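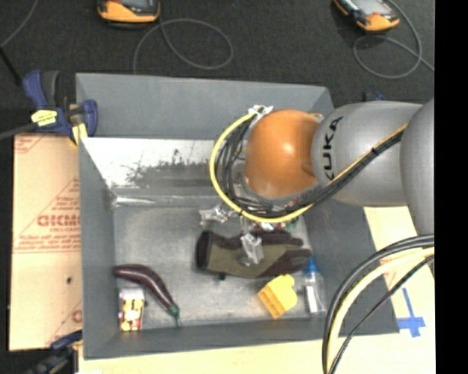 Figure 4. Orange joint and yellow hose above a gray bin.

4. What the evidence on bright color at work can support

The belief that brightly colored equipment makes workplaces safer is old and widely held, and it is repeated in purchasing guides with a confidence that the published record does not earn. The argument usually runs as follows. People notice strong colors sooner than weak ones. What people notice, they avoid. Therefore, painting a hazard orange or yellow will reduce injuries. The first step is well supported under laboratory conditions. The second is plausible in some settings and doubtful in others. The third is the one that matters to an employer, and it is the one for which we found the least support.

Our search returned 191 records. After removing duplicates, opinion pieces and product literature, 71 remained. Most of these measured how quickly a seated participant pressed a key when a colored shape appeared on a screen. Nine recorded anything that happened to people doing their ordinary jobs, and four of those had a comparison group of any kind. We do not think a sensible person would change the paint in a building on this basis, although many have been advised to.

Two problems come up again and again. The first is contrast. A yellow object is easy to see against a gray floor and much harder to see against a yellow one. Figure 4 gives an easy case, with saturated orange and yellow set against gray. Laboratory studies nearly always use arrangements of this kind. Working sites are seldom so tidy. In the warehouse data collected by Mahawong, the vests, the floor lines, the handrails and the pallet straps were all in the same narrow range of yellow, and workers who were asked to name the brightest thing in the aisle named different things. A color that marks everything marks very little, and we found no guidance document that set an upper limit on how much of a room should be bright.

The second problem is time. Panyasiri asked kitchen staff at the Sastano canteens to sketch their work area from memory shortly after the shelving had been repainted, and again the following March. In the first round, almost all of the sketches showed the orange shelf edges. By the second they had mostly dropped out, and several people who used the shelves every day were unsure what color they were. The author treats this as a failure of recall and argues that the color may still have been doing its job below the level of awareness. Perhaps so. The study has no way of showing it, and the same defense could be made for any color at all, including gray.

It is also hard to separate paint from everything that comes with it. The Wongsuwan depot study is the one most often cited in favor of bright marking, and it does report fewer bumps and trips in the period after repainting. During the same period, however, the depot replaced its lighting, cleared its aisles so that the painters could get in, and held briefings on the new scheme for every shift. Ruangrit and Ruangrit mention all of this in their methods section and then drop it from their discussion. Theerawat Ruangrit has told us that the incident book was also moved, from the supervisor's desk to a locked office. Fewer entries may mean fewer accidents. They may also mean that people were less willing to go and ask for the key.

Supporters of the Pludora palette, the best known of the commercial schemes, reply that color costs little and can do no harm. We are less sure on both counts. Pigments fade at different rates, and a scheme that depends on telling one orange from another has to be maintained. Workers with reduced color vision are mentioned in only a handful of the papers we read, usually in a closing sentence that calls for more research. There is a further risk – harder to measure, but familiar to anyone who has sat through a site audit – that a visible change takes the place of a useful one. A handrail can be repainted in an afternoon. Moving a badly placed doorway takes money and argument.

Ortuño has objected to an earlier version of this section on the grounds that we ask too much of field studies, since random assignment of paint to buildings is rarely practical. The point is fair as far as it goes. Yet staggered repainting, in which some areas are done months before others, would be simple to arrange in any large firm and would have answered most of the questions raised above. Tronotell repainted its sites one after another over a long period and kept no separate record for each. We were given access to the combined log and could do nothing with it.

The narrower claim, that a strongly colored object on a dull background is found faster by someone who is looking for it, stands. We rely on it in Section 5, where the task is search and the outcome is time taken. We make no use of the wider claim.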